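Search the archive
Search this list

Re: [armtools] Sterkari soft goods kit, worth it?
From: Nhi Lã

Khôi Đàm wrote:

> We are thinking about the Sterkari soft goods kit for our second arm.
> The Lennox sales page says it handles "towels, garments and sheets,"
> but I can't find a word from anyone who has bought one. We have the
> older Mulmont arm with the square wrist plate. Three questions.
>
> 1. Does it bolt on without an adapter?
> 2. Is the wrist camera any good for cloth, or do you need one overhead
> as well?
> 3. How long do the finger pads last?
>
> The price I was quoted is $1,624 before shipping. I would like to hear
> from somebody who has used it before I ask for the money.
>
> Khôi

Khôi,

We have had the kit since May, on the same arm as yours. We paid the same price. You get the gripper, the wrist camera, one spare set of pads and a year of the Flistent control software. After that the software is $323 a year. The gripper will still open and close without it, but you lose the recording tools, so count that in when you ask for the money.

On question 1, no. The square plate needs an adapter, and it is not in the box. Lennox charges $55 for it. Đức Trương machined ours from scrap in an afternoon and it has been fine. If you make your own, leave room on the cable side. His first one pinched the camera cable every time the wrist turned past halfway.

On question 2, the camera is fine up close and not much use at a distance. Focus is fixed. The fingers take up a good part of the view, and there is no way to mount the camera higher without a different bracket. All of these are from the wrist camera, working with cloth:
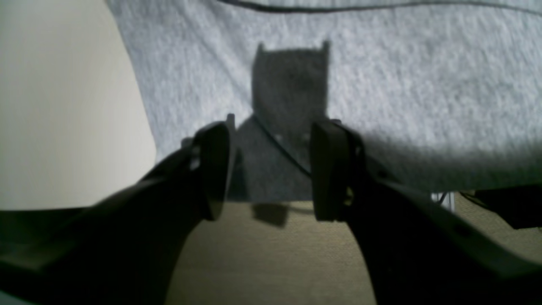
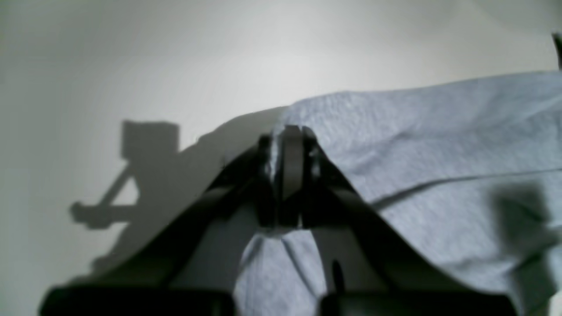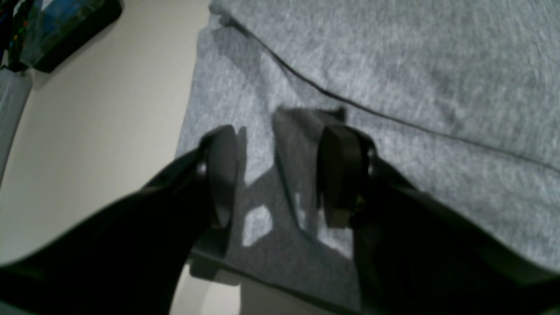
We added a cheap overhead camera in the second week and I would plan on the same. The wrist view tells you what the fingertips are doing. It is poor at telling you which corner you are on or where the rest of the towel went. Plain gray cloth is the hardest for us, as one fold looks a lot like the next. Moving a lamp off to the side made more difference than any camera setting we tried.

On question 3, Sterkari says the pads are good for 1,000 hours. We are nowhere near that, so I can't confirm it. Ours pick up lint and start to slip before they show any wear. Wipe them down with a damp rag at the start of a session and let them dry. The spare set is still in its bag.

Some things you didn't ask about:

The default grip force is too high for thin fabric. Turn it down before the first run. The setting is under Tool and not under Motion, where the manual puts it.

The manual is bad in general. Rosimeire Magalhães has been keeping a list of corrections and will send it to anyone who writes to her off list.

Lennox support answers within a day if you send the serial number in the first message. Without it they send you a form.

Thick towels are easy. Sheets I would not buy this for. The fingers will pick up an edge, but the arm runs out of reach before you can do anything with it. Garments are somewhere in between and depend a lot on the fabric. We have not done much with buttons or zippers.

For towels and T-shirts I would buy it again. If sheets are the main job, ask Troels Østergaard, who was looking at a two-arm setup and may have prices by now.

Nhi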